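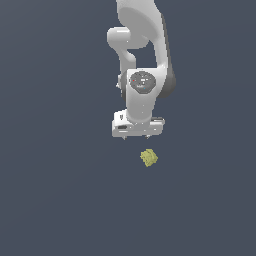 4. Autumn scrimmages and what they told the coaches

4.1 Setting and players

Anyone who has spent a chilly afternoon behind the backstop in the off-season will know how readily people form an opinion of a hitter from a handful of swings, and we were as guilty of this as everybody else when we started. The material in this section comes from eight amateur baseball clubs that ran organised autumn workouts over two seasons, and covers 103 players who took part in the scrimmages and then appeared for the same club in the following spring. Players who changed club over the winter were left out, which cost us several good hitters from Tokeck and, rather sadly, nearly the whole of the Brateo outfield.

The clubs differ a good deal in how they go about the autumn. Tokeck plays proper innings with an umpire and keeps going until the light fades. Brateo prefers what its coaches call rolling innings, where the side is turned over after a set number of pitches whether or not there are three outs, and a runner may be put on second simply so that the infield has something to think about. Zastel does a bit of both, depending on how many pitchers have turned up with a healthy arm. We didn't ask anyone to change their habits for our sake. A coach who has run his autumn the same way for years is unlikely to thank a visitor with a clipboard for suggesting otherwise, and we wanted to see the workouts as they are.

4.2 Scoring

All scrimmages were scored by hand on the sheet developed at Mayrhofer, which has a separate column for the count at the end of each plate appearance and a generous margin for remarks. The margin proved far more useful than we had expected. It was there that scorers noted when a pitcher had been told to throw nothing but fastballs, when a hitter was trying out a new stance, or when an inning had been started over after a disagreement about the score. Such appearances were kept in the main file but given a flag, and every result below was worked out both with and without them.

Damian Ammann went through the sheets a second time and settled any entries on which the two scorers differed. Most of these were the old argument over whether a hard ground ball through the left side should go down as a hit or an error, and his rule was to follow whichever scorer had been sitting nearer to third base. It is a homely rule, we admit, but it was applied to every club alike.

4.3 Autumn form against spring form

For each hitter we compared three things: batting average, the share of plate appearances ending in a walk, and the share ending in a strikeout. Batting average carried over poorly. A player who hit everything in sight during the autumn was only a little more likely than his teammates to be doing so once the league games began, and several of the most talked-about hitters at Zastel spent the first part of the spring on the bench. Strikeouts carried over a great deal better, and walks fell somewhere in between.

We think there is a fairly plain explanation for the difference. In a scrimmage the hitter faces pitchers he knows well, having eaten supper with them and stood behind them in the queue for the cage, and he may guess right more often than he would against strangers. Whether he can lay off a ball in the dirt, or get the bat to a pitch at the letters, seems to depend less on who is throwing it. The rolling innings at Brateo give some support to this view, as the hitters there saw more pitchers in an afternoon and their autumn averages sat a little closer to their spring ones.

Hitters with fewer than 200 autumn pitches seen were also looked at on their own. Their figures jumped about so much from one workout to the next that we would not advise a coach to rank them at all, however tempting it may be when the squad list is due. Several coaches told us, quite cheerfully, that they would go on doing it anyway.

Figure 2. Simulated white robotic arm holding a small yellow object at its tip.

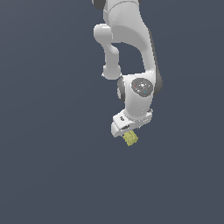
4.4 Pitchers

Pitchers need a more cautious reading. Their autumn work is planned around building up the arm, and a run allowed in the third inning of a scrimmage may mean no more than that the pitcher had been asked to practise his change-up until he was sick of it. We therefore report only walks and first-pitch strikes for this group. First-pitch strikes were steady from autumn to spring at Tokeck and at Zastel, where the same catchers were used throughout. At Brateo the catchers were swapped every inning, and the pattern there was much weaker. We return to the part played by the catcher in section 5.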